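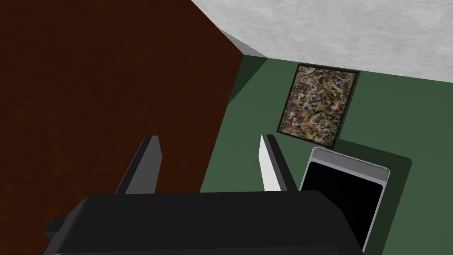
Home Posts Archive Contact

Seventeen Stops on the Slow Bus

March

I've been riding the 141 bus from Rasden out to Plilwood since my old car gave up, and I have to tell you, I've grown fonder of it than I ever was of that car. It takes 69 minutes if the drawbridge is down (and longer if it isn't), and there are 17 stops, most of them next to a field.
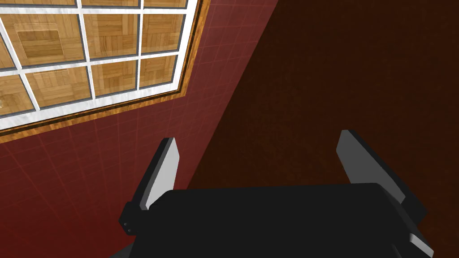 What I do with all that time

I started out with grand plans. I was going to learn Portuguese, and I packed a workbook and two pencils every morning. By the second week the workbook was mostly something to rest my thermos on. These days I knit a little, or look out at the reservoir, or listen to the ladies behind me go over the price of eggs. 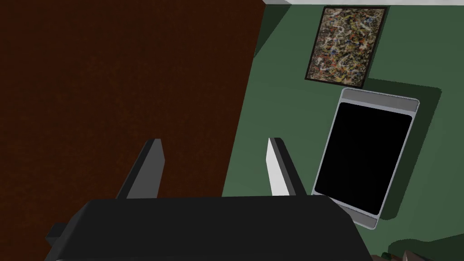

The trick is sitting on the left going out, where the heater works, and on the right coming home - you get the last of the sun over Portela Hill that way. I've gone past my own stop twice doing it, and had a nice long walk back both times! 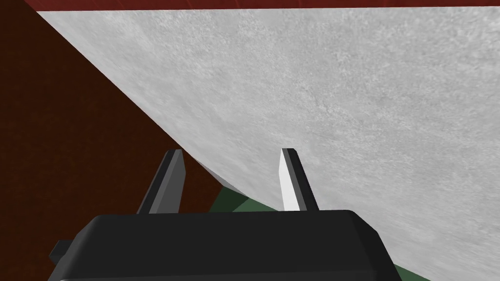
Marlene Osgard

A few of you wrote to ask if the evening bus still runs in summer. It does, but it leaves at 6:10, and the driver won't wait, so get your groceries before you get your coffee.

Last updated: April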